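Memavent Plenário 340
Sistema de votação e registo de presenças para assembleias e câmaras municipais

Referência: 3177
Fabricante: Memavent
Disponibilidade: por encomenda, entrega a partir de outubro

O Plenário 340 regista presenças, pedidos de palavra e votações nominais em órgãos deliberativos. Foi desenhado para assembleias municipais, assembleias de freguesia de maior dimensão e comissões parlamentares que precisam de uma ata de votação assinada no fim de cada ponto da ordem de trabalhos.

Cada deputado ou vogal dispõe de um terminal de mesa com três teclas (a favor, contra, abstenção) e leitor de cartão. A mesa da assembleia abre e fecha a votação a partir do posto do presidente. O resultado aparece no ecrã da sala e fica gravado com a hora de abertura, a hora de fecho e o sentido de voto de cada membro. Nas votações secretas o sistema guarda apenas os totais.

Características

Capacidade máxima: 340 terminais por unidade central
Ligação: cabo de rede, com alimentação pela mesma linha
Votações: nominal, secreta, por braço no ar com registo manual
Maiorias configuráveis: simples, absoluta, dois terços, três quintos
Quórum: verificação automática antes da abertura de cada votação
Exportação: PDF, CSV e XML
Idiomas da interface: português, espanhol, inglês, alemão, italiano
Garantia: 23 meses para terminais, cinco anos para a unidade central

Substituições e mandatos

Quando um eleito suspende o mandato, o secretariado associa o cartão ao substituto e indica a sessão a partir da qual a troca produz efeitos. As votações anteriores ficam em nome do titular. O módulo de comissões, vendido à parte, permite que o mesmo cartão tenha direitos diferentes em plenário e em comissão.

O regimento é carregado na configuração inicial. A Goltari, que faz a instalação em Portugal, trata deste passo com os serviços da assembleia e entrega um relatório com as regras introduzidas. Alterações posteriores ao regimento exigem a palavra-passe do presidente e a de um secretário.

Conteúdo da encomenda

Unidade central, posto do presidente, terminais na quantidade pedida, dois cartões por terminal, cabos e manual impresso. O ecrã de sala não está incluído. Os suportes Harms para bancadas inclinadas encomendam-se com a referência 1859.

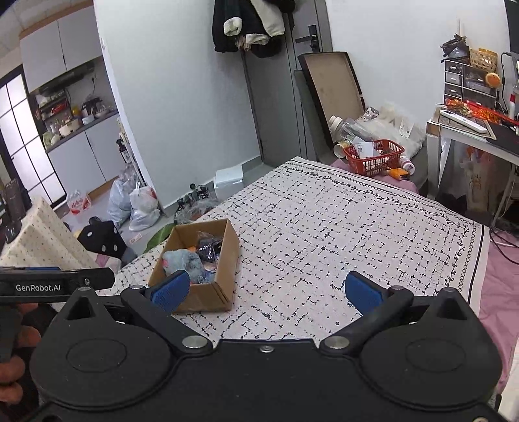

Gianni Carbone: Usamos o sistema desde o início do mandato. A votação nominal é rápida e as atas saem sem correções. Falta poder anexar a declaração de voto ao próprio registo, continuamos a juntá-la em papel.

Resposta da Memavent: As declarações de voto passam a poder ser anexadas em PDF na próxima atualização, sem custos para quem tem contrato de manutenção.

Produtos relacionados
Módulo de comissões
Cartões adicionais
Cronómetro de tribuna Norkov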